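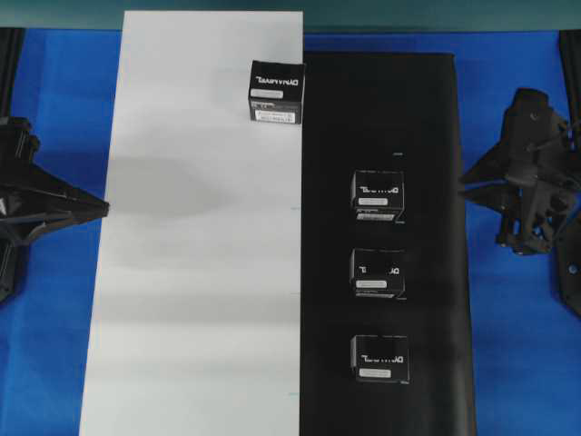 Contrast and edge placement in printed wayfinding — speaker notes

Last updated 2026-02-19
4 min read

Opening. Introduce myself, thank Inès Brunet for the slot. State scope: indoor signs read at walking pace. Road signs are out of scope, and so is anything backlit.

Slide 2. Define luminance contrast. It compares the light reflected by the lettering with the light reflected by the ground behind it. Hue plays a small part. Red on dark green can look strong on a monitor and fail on a wall. Ask who in the room owns a light meter. Wait for hands.

Slide 3. The Larness survey. We logged 312 signs over one August, all in the same hospital complex. Noémie Gaillard took the readings. Over 75 of the signs fell below our contrast target at the point where a visitor first needs to read them. Most had passed on the drawing.

Slide 4. Causes. Glare from gloss laminate was the main one. Next came signs mounted on walls of nearly the same tone, so the outline of the board was lost even when the text was fine. Spend time on this — designers check the letters and forget the board.

Slide 5. Fixes tested at Larness:
- matte finish on all 17 corridor boards
- border in the text color, 3 percent of board height
- boards moved away from windows where the wall allowed it

Do not give costs. Tessier has asked us to hold those until the contract closes.

Slide 6. Limits. Readings were taken in daylight only. Night lighting on the Brondik wing was being replaced and we left it out. We have no data on readers with low vision beyond the contrast target itself. Say so before someone asks.

Slide 7. Method sheet. Point to the handout. Meter height, distance and angle are in the first table. If time is short, skip the second table and go to questions.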